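Thursday, July. Dye notebook, Gokholm workroom

Weld bath, second go. Carrying on from the Lutura skeins, which came out greener than I wanted and patchy near the ties. Ties were too tight. Used looser figure-of-eights this time, four per skein, in undyed cotton.

Wool is the Lastbridge two-ply, same cone as before. Wound 9 skeins, 100 g each. Scoured overnight in the big pan with a squirt of the plain washing-up liquid, no heat. Rinse water was still a bit yellow in the morning so I rinsed again. There is more grease in this cone than the label suggests.

Mordant: alum at 10 per cent of dry weight, no cream of tartar. Dissolved the alum in a jug of boiling water first. Brought the pan up slowly, held it at a bare simmer for an hour, lid on, then left the skeins in to cool. The gas ring by the window goes out in a draught – check it every time somebody uses the yard door.

Weld is the dried stuff from Hutapea, stalks and all. Chopped it small, which took most of the time between breakfast and 11. Poured boiling water over it and let it stand, then strained through the old pillowcase. Put a pinch of chalk in the bath. Our tap water is soft and last time without chalk the yellow was thin.

First three skeins in at noon. Kept the bath well under a simmer. After 30 minutes they looked strong enough, but I left them the full hour because wet wool always looks darker than it dries. Next three went in the same bath afterwards and are paler, more like primrose. The last three I am saving for the exhaust bath with a bit of iron. Iron goes in the small pan ONLY. The wooden spoon with the notch is the iron spoon. Please do not put it back in the jar with the others.

Smell was worse than I remember. Opened both windows.

Notes on evenness: far fewer pale bands at the ties. One skein has a light streak on the inside where it sat against the side of the pan. Turn them more often, or do two at a time.
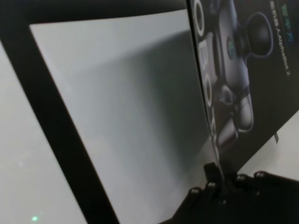
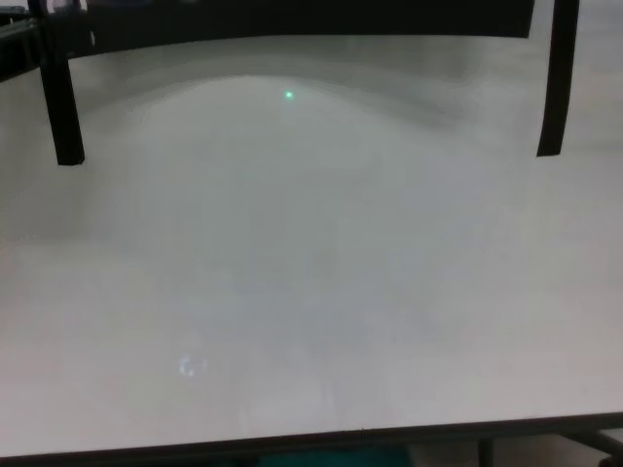 Colour matching is still the weak part of all this. I compared the first lot with the Lutura shade card indoors at four o'clock and wrote down "clear lemon", then looked again by the back door and it was nearer to straw. The card itself is cream, and that doesn't help. From now on all matching gets done against something pale and matt, like the white tabletop, though even that goes a cooler grey towards the far side, so keep card and skein side by side at the near edge. Cut a 20 cm length from every skein, knot it for the bath number (one knot, two knots) and tape it in here once dry.

Still to do: wash test on a length from each bath, the usual soap. Light test on the windowsill, half covered with card, leave it till the end of the month. Order more alum. Ask Hutapea if they can send the weld without the thick stalks – they are mostly weight and blunt the shears.

pH strips have run out as well.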